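LEGISLATIVE PROCEDURE, SECOND YEAR
Handout 8: How a bill dies, and who gets to sign the certificate

Tutor: Veronika Nägeli
Read before the seminar. Bring the standing orders, and bring them opened at least once.

1. Where we had got to

Last time we left the Oltura Water Charges Bill at the end of second reading, passed in principle by an assembly that had plainly not read Schedule 4. Passing in principle is cheap. A member who votes for the principle of a bill has agreed that water exists and that somebody should probably pay for it. Everything that hurts comes later, clause by clause, usually after lunch.

The Oltura assembly has 40 members and one chamber. The bill has 100 clauses. Those of you who did the arithmetic in the margin last week and wrote "oh no" have understood the topic.
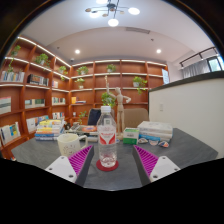

2. Five ways for a bill to stop

Students tend to write "the bill was rejected" for all of these. Please don't. They have different causes and different consequences, and I mark them differently.

Defeat. There is a vote and the bill loses it. Rare, because a government that can count will not let the vote happen.

Withdrawal. The member in charge takes it back. In Oltura this needs the leave of the assembly, which is nearly always given, sometimes with indecent speed.

Lapse. The session or the term ends and the bill ends with it. No vote, no speech, no fingerprints. Check whether your assembly has a carry-over rule before you write a word about this.

Adjournment without a date. The debate is put off to a day to be named, and the day is then not named. Formally the bill is still alive. Pappas calls this "the long weekend".

Reference back. The bill returns to committee for further study. Sometimes the committee does study it further. I have seen this happen twice.

3. The Water Charges Bill in committee

The committee stage is our main case, so get the order of events right. The chair, Themis Dimitriou, took the clauses in sequence up to clause 8, which defines "household". There it stuck. The member for Ledesma, Ximena Echeverría, moved that anybody sleeping under one roof for more than half the year should count, and was asked what this did to boarding schools, barracks and a monastery in her own district. The amendment was set aside. So was the clause. So, after a short break, was the afternoon.

Written submissions had meanwhile reached 1138, most of them from Nosuris, where the proposed charge was highest and where the local paper had printed the clerk's address. The committee had the choice of reading them, summarising them or noting them. It noted them. "Noted" is a term of art and you should learn to hear it properly. It means received, filed and left in peace.

Dimitriou then proposed that the remaining clauses be taken in groups. This is the moment to watch. Grouping looks like housekeeping, and members wave it through because they want to go home, but it decides which amendments get their own vote and which are swept up with a neighbour's.

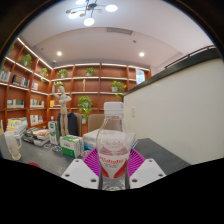

Two amendments on rural exemptions went into a group headed "minor and drafting" and were disposed of in one go. Their mover, Dardo Aravena, was out of the room. He raised a point of order when he came back, and the chair ruled, correctly, that a point of order must be raised at the time. Being correct did not make him popular.

The bill was reported back in August with clause 8 still missing a definition. At that point the government had to choose between pressing on with a hole in the middle and finding one of the five exits in section 2. It took the fourth. The minister spoke warmly of the need for proper consultation, a need that had not troubled him in the spring.

4. Reading

Pappas, The Unnamed Day, chapters 2 and 3. Chapter 1 is mostly about Pappas.
Clolturetti Report on Committee Practice, the part on grouping. The appendix is better than the report.
Oltura standing orders, the orders on adjournment and on leave to withdraw. They contradict each other in one place. Find it.

5. For the seminar

Come ready to argue either side of the following. I will tell you which side when you sit down.

The chair was right to group the remaining clauses.
An assembly near the end of its term should not start a bill it cannot finish.
Aravena has only himself to blame.

One page of notes each, handwritten if you like, legible if you can manage it. Anyone who writes "the bill was rejected" will be asked to tell the room on what date and by how many votes.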